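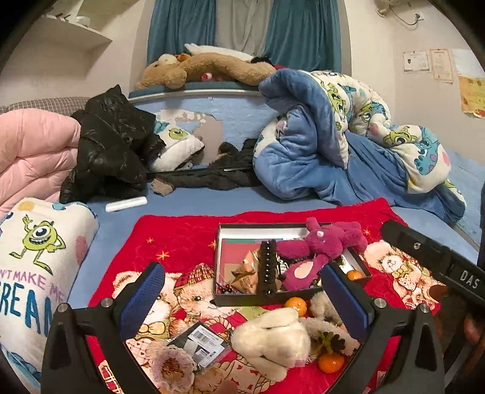
Forums > Robot Arms > Home Builds > Grippers and Training

Arm closes on nothing, or squashes soft toys, after training with a hand-held gripper

I have a desktop arm at home that I'm trying to teach to pick things up and put them in a box, and I'm stuck on two faults that might be the same fault. The arm is a Sanach kit with the stock end effector removed and a two-finger linkage gripper bolted on in its place. I do the demonstrations with a hand-held version of the same gripper, same fingers and same pads, and train from the recordings on a desktop PC overnight. So far I have 383 recordings. All of them were done on a bed because my bench isn't wide enough. The objects are oranges and plush toys, and the box is open on top with a white inside. The toys go on a red blanket that has teddy bears and stars printed on it, and in the layout I use most, two of the oranges are right up against plush toys, one at the top of a cream one and one under the bow on a grayish one.

First fault: the arm goes down to an empty spot on the blanket and closes. It does this most on the left side, near one of the printed bears.

Second fault: when it does get to a plush toy it closes all the way until the servo stalls. Oranges are better. It closes, stops where it should, and lifts, most of the time. I ran 51 test picks on Monday and the oranges were fine except when one was touching a toy. Then it seemed to want both.

What I've tried:

Lowered the torque limit in the Gemetti software. It stopped stalling but then it dropped the oranges.

Changed the pads. I used smooth ones at first and now have the blue textured ones. Grip is better, but it still closes on nothing just as often.

Retrained from zero with the same recordings. Same result.

The wrist camera is in the same place on the hand-held tool and on the arm as far as I can measure. The pivots on both grippers are the same silver screws, two on each side, and I tightened the ones on the arm again last week. There is still a little play at the fingertips.

Do I need more recordings, or is something wrong with the ones I have? I would like to know before I spend another weekend on it.

— Babar Mengal

ridgeline_tom

You need more data. 383 isn't much. I would do at least double and see if it goes away. Also check your camera exposure. Mine was on auto and it was a mess until I locked it.

Also a bed is a bad surface. Get a folding table.

OldServoHand

I've built two of these, one of them on a Sanach base, and I don't think adding more of the same recordings will fix either fault. I would treat them as separate problems.

Closing on nothing. Your blanket has pictures of bears on it and your objects include plush animals. From a wrist camera looking almost straight down, a printed bear and a real toy lying flat can look a lot alike, above all if the print is half hidden behind a finger pad when the tool moves in. If the blanket was in the same position for most of your recordings, you have a second problem. The model can learn "go to the place left of the box" from the layout of the print and never look much at the objects. I had this with a striped rug. My arm went to the third stripe whether there was anything on it or not.

A quick test takes ten minutes. Turn the blanket half way round, leave the box and the toys where they are, and run 20 picks. If the arm now goes to a different empty spot, it is following the print. If it keeps going to the same spot in space, it has memorized positions. Then do 20 more with the red blanket off and only the plain sheet under the objects. If it gets worse at everything, that also tells you it was leaning on the blanket.

The fix is the same either way. Move the blanket between recordings. Turn it, fold part of it under, use the plain sheet for a third of them, put the box in other corners. Keep the printed blanket in the mix, though. If you train only on plain blue and later put the arm over a pattern, you are back where you started. I would record 100 mixed ones before deciding anything, and I would throw out any old recording where your own hand hesitated or grabbed twice.

Squashing the toys. This one is about how you record the finger opening. On the hand-held tool you squeeze until it feels right, and with a plush toy "feels right" can be nearly closed. The recording stores that small opening as the target. The arm then drives to that opening with full force, and if the toy is a bit bigger or turned the other way, the servo stalls. An orange doesn't have this problem because it's hard and the fingers can't go past it, so the recorded opening is honest.

Two things helped me:

1. Stop squeezing sooner. When I demonstrate on soft toys I close until the toy starts to lift and no further. It feels too loose in the hand but the textured pads hold it.

2. Set the current limit by stage. Leave it high enough for the orange while lifting, and put a lower limit on the closing move. On my Begay driver board this is two separate values. I can't say whether the Gemetti software has that, but if it only has one, you can do it in your own script by reading the current and stopping the close when it goes over a value. I use 965 as the raw reading on my board. Yours will be different, so log a few grasps on an orange and start from there.

On the play at the fingertips, put a caliper on it. With the gripper half open, push one fingertip sideways and see how far it moves. If it is a lot more on the arm than on the hand-held tool, the two aren't the same gripper as far as the model is concerned. Don't crank the pivot screws down to cure it — the linkage will bind and the servo will look stalled before it touches anything. A thin washer under the screw head is better, with thread locker on the threads.

The orange touching a toy is the hardest case you have. Record that one on purpose, from several sides, with the fingers coming in so that neither one has to go between the orange and the toy. If your demonstrations push the toy away first, do it the same way every time. Mixed habits in the recordings show up as an arm that goes half way and stops.

About the bed: I wouldn't give it up if that's where you have room, but the mattress sinks when you lean on it and the box tilts with it. Put a sheet of plywood under the blanket. Then the height of the box rim stays put. Before I did this my arm clipped the rim on every third or fourth drop.

karin_b

Agree with the above about the print. One thing to add: check the timing between your camera and the opening sensor. I had a lag of 8 frames on a hand-held tool because the sensor went through a cheap USB hub, and the arm closed early every single time. It looked just like "closes on nothing." Play one recording back slowly with the opening value printed on the picture and see whether the number starts to fall when the fingers start to move. If you use the Sarkari logger there is an offset setting for this on the second page.

Comments (5)

Babar Mengal: Turned the blanket and ran the 20. It went to the bear again, on the other side of the box this time, 11 times. So it's the print. Thank you. I have not done the plain sheet yet.

OldServoHand: Good, that's the easier one to fix. Do the plain sheet run anyway before you record more.

ridgeline_tom: I still say table.

Babar Mengal: Checked the lag too. It's one frame, so I left it alone. Plywood is cut and under the blanket, had to sand the corners so they don't catch on the sheet.

pellet77: What size washer under the pivot screws? I have the same linkage and the M3 ones I bought are too thick, the finger rubs on the side plate when it opens past half way.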